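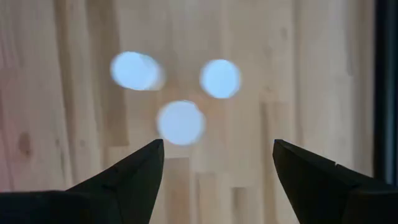 Knot (n.), sense in timber: a small brown one in pale strip wood.

Weltside Word List, version 2

4 min read
11 shares | 3 comments

Weltside is a list of everyday household and shed words collected in three neighbouring towns – Heltley, Pareck and Laing. It has 1625 entries. Each entry is one sense of one word, so a word with several meanings takes up several rows.

Maintained by Morven Moncrieff. Fieldwork and most of the sense notes by Fraser Drummond. Last updated 7/15/25.

## What is in the folder

- entries.csv – the list itself
- speakers.csv – one row per contributor, no names
- sources.csv – printed and handwritten sources, with short titles
- notes.txt – longer comments that didn't fit in a cell
- CHANGES.txt – differences from the first version

All files are UTF-8. The CSV files use commas, with quotes around any field that contains one. If your spreadsheet program turns the entry for "March fly" into a date, import the headword column as text.

## Columns in entries.csv

- id: stable between versions. Withdrawn ids are not reused.
- headword: lower case unless the word is always capitalised.
- pos: part of speech. We use n., v., adj. and phr. only.
- sense: a plain definition in our own words.
- town: H, P, L or a combination. Blank means the word came from a printed source and no speaker offered it.
- status: current, older or remembered. "Remembered" means the speaker knew the word from a parent or grandparent but doesn't use it.
- example: a sentence from the contributor, spelt in the standard way.
- source: points to speakers.csv or sources.csv.

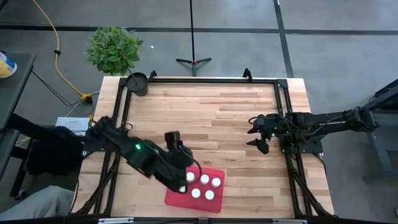 Splitting senses took longer than collecting the words. Our rule is that a sense gets its own row when a speaker would define it separately if asked. "Peg" is the worst case. Clothes peg and tent peg were easy, and so was the peg you hang a school bag on. Then there are pegs that belong to a board, like the white ones on the red board, and speakers in Laing kept those apart from the pegs used for keeping score at cribbage. We have followed Laing. Anyone who would rather lump them can group on headword and ignore the sense column.

Other words with a lot of rows are "bench", "board", "clip", "tub" and "runner". "Bench" caused the longest argument. In Heltley it is the kitchen worktop first and a seat second. In Pareck most people gave the seat first, and two of them said "sink top" for the other thing even where no sink was involved.

## How it was collected

The 52 contributors answered a written questionnaire that went out in April with the library newsletter. We followed up 30 of them with a recorded conversation, usually at home. The recordings are not part of this release. Contributors agreed to have their words and example sentences published, and we didn't ask for more than that.

The questionnaire went through the house room by room and then outside: laundry, verandah, shed, chook run, gate. Blank lines were left at the end of each section. A good share of the odder words came from those blank lines, including "dooverlackie" in three spellings (all kept, cross-referenced in notes.txt). 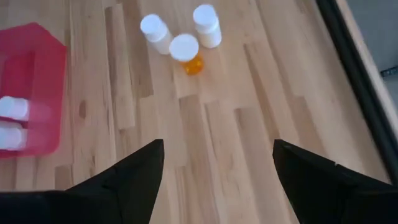 Vol. 2, No. 30

## Known problems

The three towns are not evenly covered. Heltley is over-represented and Laing is thin, particularly for younger speakers. Don't read a blank for Laing as evidence that the word isn't used there.

Age is recorded as a decade of birth, and some contributors skipped the question.

The status column is less reliable than it looks. In the first version we set it ourselves. In this version it is the speaker's own judgement wherever we have one, but older rows haven't all been rechecked. Those carry a "v1" tag in notes.txt.

Brand names used as ordinary words ("esky", "texta") are in lower case throughout. We are not making any claim about trademarks.

Rude words are included and are not flagged. If you are using the list with a primary class, read through the shed section first.

## Changes since the first version

Sense definitions for tools were rewritten. Duplicate rows for "wheelie bin" were merged. The colour words have gone, as we had too few answers to say anything useful about them. Headwords beginning with "billy" are now sorted together.

## Use and corrections

You may copy and reuse the list, including in teaching material, as long as you credit the Weltside Word List and say which version you used.

Corrections are welcome. Quote the id, and tell us which town you grew up in if it was one of the three. Paper slips can be left at the Heltley library desk, marked for Fraser.

Share (11) | Comments (3)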